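Two-arm task: one gripper keeps dropping the handover, club demo coming up

Posted by Hiwot Asfaw in Robotics > Schools and Clubs
6 July 2022

I help with the after-school robotics club at Nomoreo and we have got stuck. The project is a two-arm tidy-up. One arm picks an object off the bench and passes it to the other, which puts it in a tray. We entered it for the Trirnumham open day and the students have been at it since April.

Picking up is mostly fine. The passing is where it goes wrong. Both arms are driven by a small program the students wrote, which plays back a list of positions. It does the pick, moves to the meeting point, and then the second gripper closes either too early or a bit to one side. The object twists and drops. We have logged 106 attempts at the handover and I would say less than half were any good.

The grippers are printed in white with orange ribbed pads. We practise with a blue cylinder and a green printed ring with small holes round the top. The ring is much worse than the cylinder.

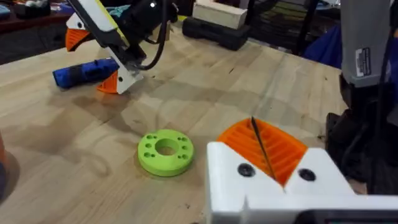

Bench seen from the wrist camera of one arm, the other arm down at the blue cylinder.

What we have tried so far: slowing both arms to half speed, printing the pads again in a softer filament, and moving the meeting point closer to the bases. Slowing down helped a little. The new pads made no difference that I could see. One of the students, Meron, thinks the arms are not where the program believes they are, but we do not know how to check that without proper measuring gear.

We have no money for new servos this term. Any ideas welcome, and simple is better as the group is mostly 13 and 14.

Getachew Tekleab
Member, 2758 posts

Meron is probably right. Check that before you touch anything else.

You don't need measuring gear. Tape a sheet of squared paper to the bench and fix a pencil in the gripper, point down. Send the arm to a spot, mark it, send it home, send it back. Do that ten times. Then do the same with the other arm, aiming for the same spot on the same paper.

If each arm's own marks are tightly grouped but the two groups are apart, your bases are not where the program says they are, or one of them has shifted. That is easy to put right. Measure the gap and add it as an offset for one arm. If the marks for one arm are scattered, you have play in a joint or a loose horn screw. Start at the shoulder, as a small amount of slop there is a lot by the time you reach the fingertips.

Check how the bases are fixed as well. Our club had both arms on G-clamps and one crept every time somebody leaned on the bench. We bolted the pair of them to a single board and the offset stayed put after that.

On the timing, don't close the second gripper on a timer. Have the first arm stop and hold still, wait half a second, close the second, wait again, and only then open the first. It looks slow but visitors at an open day won't mind.

For the ring, hold it by the rim on opposite sides of the hole, with one arm on the left and the other on the right. If both grippers go for the same side they get in each other's way.

Mesfin Wubshet
Member

have you tried a different gripper? we bought the Skidurer one and it was ok

Ayantu Woldemariam
Member

I agree with Getachew about the pencil test. Two things to add.

Look at the wiring near the wrist. If a cable goes tight at the meeting point it will pull the joint slightly, and only in that position, so the arm can seem perfectly good everywhere else. Move the arm there by hand with the power off and see if anything goes taut. Leave more slack if it does.

The other is the pads. Which way do the ribs run compared with the object? A thin cylinder can settle into a groove and roll to a new angle as the fingers close. We glued a strip of rubber glove over ours and it stopped most of the twisting. It wears through, so cut spares for the day.

I would also do the demo with the cylinder only and keep the ring for questions afterwards. Ours was marked on finishing the run, and the students who tried the hard object first ran out of time.

Hiwot Asfaw

Thank you all. We did the paper test at today's session. Each arm's marks were close together but the two groups were 2 squares apart, so it is the bases. Meron is very pleased. We will bolt them to a board next week and try the rubber glove idea at the same time.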